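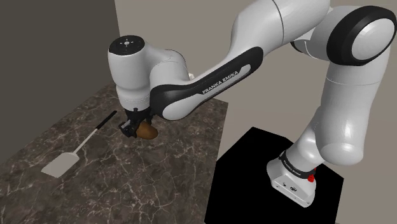 Figure 1. Simulated kitchen cell, rendered view: arm on its pedestal, gripper holding the brown test object over the counter, spatula to the left.

Carirthorpe Shared Workshop
Kitchen Arm Build - Interim Progress Report
Submitted to the Wadeck Fund for Community Making
Prepared by Nele Hermans, project lead
Nov 29, 2025

1. Purpose of this report

This report covers the second stage of the Kitchen Arm Build, supported by the Wadeck Fund under its small equipment scheme. It sets out the work completed since the first report, the position of the budget, the difficulties met and the work planned up to the end of the grant in February.

The aim of the project is unchanged. Members of the workshop are building a bench on which a robotic arm can carry out simple kitchen tasks, and are developing the task programs in simulation before any of them is tried on the bench. The finished bench will remain at Carirthorpe for the use of members.

2. Work completed

2.1 Simulated cell

The simulated cell is now in regular use. It contains a Franka Emika arm on a black box pedestal, a marble counter and a small set of objects to be handled. Figure 1 is taken from the current version. The pedestal stands apart from the counter, and the same gap has been carried over to the drawings for the real bench so that the two layouts agree.

The counter surface was changed during this period. The earlier version used a plain pale top, which made the trials easier than they ought to have been. The present top is dark and glossy with fine light veins, and members working on the vision program report that it is a fairer test. The black gripper is harder to pick out against it, and some settings had to be adjusted as a result.

2.2 Task programs

Two tasks were named in the application: lifting a single food item and setting it down elsewhere on the counter, and picking up a utensil by its handle. The first has received most of the attention. A total of 949 simulated trials of the lifting task have been logged, using a rounded brown object of uneven outline. An uneven shape was chosen on the advice of the members' meeting, where it was felt that results obtained with a plain cube would say little about real food.

The second task is at an earlier stage. The spatula has been added to the cell and can be placed at any angle on the counter. Its shaft is thin and lies close to the surface, and the gripper program does not yet approach it reliably. Work on this task will take priority from now on.

2.3 Bench and pedestal

The frame of the real bench has been cut and assembled in the metal bay. The pedestal box is complete apart from its final coat of paint. Both were built by members during the regular evening sessions, of which 15 were given over to the project in this period. Fixing holes for the arm have been marked out but not drilled - the template supplied with the mounting plate did not match the drawing, and the supplier, Kasprzak, has been asked to confirm the spacing in writing.

3. Members and training

The grant requires that the work be open to all members and not confined to those with previous experience. Attendance at project sessions has reached 39 members, several of whom had not used the simulation software before joining. An introductory evening is now held at the start of each block of sessions. Written notes from these evenings are kept in the workshop library, together with the risk assessment and the log of trials.

Use of the real arm will be limited to members who have completed the safety induction. The induction has been drafted and is with the Fund for comment.

4. Budget

Spending remains within the approved total. The computer used for rendering was bought second-hand, and the saving has been set against the higher price of steel for the bench frame. No new headings have been opened. The Mistier licence for the trial-logging software has 36 weeks left to run and will not need to be renewed within the grant period. Receipts are attached as Annex A.

5. Difficulties and changes to the plan

The mounting plate is the only item now holding up the bench. If written confirmation is not received shortly, we propose to have a plate made locally and would seek the Fund's agreement before placing the order.

The computer has also proved slow when rendering and logging are run together. Long batches are now left to run overnight with rendering switched off, and images are produced separately when they are needed for checking.

6. Work planned

The following work is planned for the remainder of the grant:

Completion of the utensil program in simulation.
Drilling of the pedestal and fitting of the mounting plate.
Safety induction for the first group of members.
First trials of the lifting task on the real bench, at reduced speed.
Open evening and final report in February.

The Fund is asked to note the progress made, to return any comments on the draft induction, and to say whether it wishes to send a representative to the open evening.

Nele Hermans
Project lead, Carirthorpe Shared Workshop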